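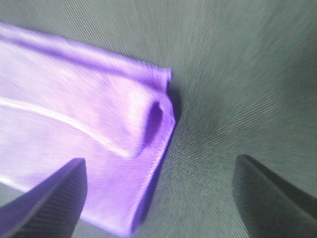
楢原 訓
Zasora山行会 記録係

累積標高の集計方法の変更について

2025年4月11日以降に提出される山行記録から、累積標高(登り)の算出方法を変更します。対象は会の年間集計表に載せるすべての日帰り・宿泊山行で、カヤックと自転車の記録は従来どおり距離だけを扱います。提出済みの記録の再計算については後半に書きます。

変更のきっかけは、2月のドリルスカ峰(Drirkska、1879 m)の記録でした。同じ班で同じ道を往復した参加者の提出値が大きくばらつき、集計表にどの値を載せるか決められませんでした。地形図の等高線から拾った登りの合計は609 mです。登山口から山頂までに目立った登り返しは一箇所、セルヴァナヤガム(Selvanayagam)のコルの手前だけなので、この値が大きく外れているとは考えにくいところです。一方、端末の表示をそのまま書いた記録は、どれもこれを上回っていました。

原因は主に記録間隔と平滑化の有無にあります。衛星測位の高度は水平位置に比べて誤差が大きく、立ち止まっている間も上下に揺れます。揺れの上向き分だけを足していくと、休憩中にも累積標高が増えます。間隔が短いほど足し込む回数が多くなり、値は膨らみます。今回の班では、2秒間隔で記録していた端末の値が最も大きく、60秒間隔の端末の値が地形図に最も近くなりました。ただし間隔を長くすると細かな登り返しを拾い落とすため、起伏の多い尾根では逆に小さく出ることがあります。

気圧高度計を内蔵した端末では事情が異なります。短時間の揺れは小さいものの、気圧配置の変化に伴って値がゆっくりずれていきます。往復の山行で登山口の標高が出発時と帰着時で食い違うのはこのためです。また、吹きさらしの稜線では風圧が測定口にかかり、一時的に高度が跳ねます。上着の内側に入れて歩いた場合と、ザックの肩ベルトに付けた場合とで波形が違うこともあります。自動補正の働く機種では、補正の瞬間に段差が記録され、それが登りとして加算されていた例もありました。

そこで、端末が表示する累積標高は今後使用せず、軌跡の水平位置だけを採用します。高度は標高データから地点ごとに引き直します。手順は次のとおりです。

一、軌跡ファイルはGPX形式で提出する。端末側で間引きや補正をかけない。
二、記録係が位置の飛びを除去する。飛びの判定は前後の点から求めた速度による。
三、記録間隔を60秒に揃える。元の間隔がこれより長い場合は補間せず、そのまま使う。
四、各点の標高を標高データから取得し、移動平均をかけたうえで、上昇分を合計する。
五、地形図から拾った値と比較し、差が大きい区間は目視で確認する。

第三項で60秒としたのは、過去の記録で試算した結果、会で歩くことの多い樹林帯の道では地形図との差が最も小さかったためです。ドリルスカ峰の軌跡にこの手順を適用したところ、班全員の値が互いに近い範囲に収まりました。岩稜を細かく上下する経路では過小になる傾向が残るので、その場合は備考欄に「岩稜」と書いてください。第五項の確認を全区間に広げます。

標高データにも限界があります。橋、桟道、トンネルでは地表面の標高が返るため、実際に歩いた高さと一致しません。急斜面をトラバースする道では、水平位置が少しずれただけで標高が大きく変わり、平坦な道が波打って見えます。沢沿いの道でも同様で、谷底と側壁の間を行き来したような軌跡になることがあります。こうした区間は地形図上の道の線に軌跡を寄せてから計算します。作業には時間がかかるため、集計表への反映が遅れる場合があります。

軌跡の書き出しにUllellを使っている方は、設定画面の「保存時に高度を補正」を切ってください。入れたままでも位置情報には影響しませんが、元の高度が失われ、第二項の判定で参考にする材料が減ります。記録間隔は「自動」で構いません。電池の消耗が気になる宿泊山行では、長めの固定間隔にしても差し支えありません。省電力設定によって画面消灯中に記録が止まる機種があるので、出発前に短い距離で試しておくことを勧めます。

軌跡のない山行も、これまでどおり受け付けます。紙の記録用紙に経路と主要地点の通過時刻を記入してください。累積標高は地形図から拾い、集計表では値の右に「図」と付けて区別します。途中で電池が切れた場合は、残りの区間を紙で補ってください。この場合は軌跡の区間と図の区間を足し、「混」と付けます。一般道のアプローチを歩いた場合も、登山口までの登りを含めるかどうかは従来の規定に従います。バス停から歩いたときは含め、車道を車で上がったときは駐車地点から数えます。

提出済みの記録は、軌跡ファイルが残っているものに限り再計算します。会の保管庫には通算1879件の山行記録がありますが、このうち軌跡ファイルが添付されているのは609件です。ドリルスカ峰の標高と登りの合計に同じ数字が並ぶのは偶然で、集計表の転記誤りではありません。残りの記録は旧方式の値を据え置き、列の見出しに「旧」と記します。新旧の値を合算した個人別の通算表は、当面作成しません。

再計算によって値が下がる記録が多くなる見込みです。年間の登り合計を目標にしている方は、年の途中で数字が変わる点に留意してください。距離と行動時間は今回の変更の影響を受けません。距離については、第二項で飛びを除去した結果、わずかに短くなる場合があります。

計算に使う標高データの版と移動平均の設定値は、集計表の最終頁に記載します。設定を変えたときは版番号を上げ、変更前の値も残します。自分の記録の計算過程を確認したい場合は、山行番号を添えて記録係まで請求してください。途中の各段階のファイルを送ります。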